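Blue crates and a painted walkway - new packing corner

Fraser
Finally got our packing bay at Taltholm sorted and I'm chuffed with it! Grey epoxy floor, steel racks, blue crates. 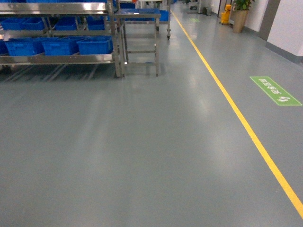

Yellow line, walkway on the right

Ganeo
Love that floor! I'd lose the red bubble bags though, clear is cheaper.

Fraser
No chance, red is easy to spot. We got 1,000 in July.

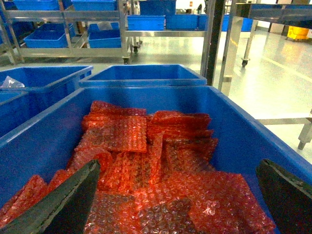
They live in an open bin so you can just grab one.

Fatel
Steel tables show every smear. I'd go for wood.

Fraser
Disagree - one wipe and done.
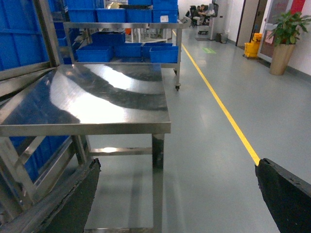

I'd happily have 2 more.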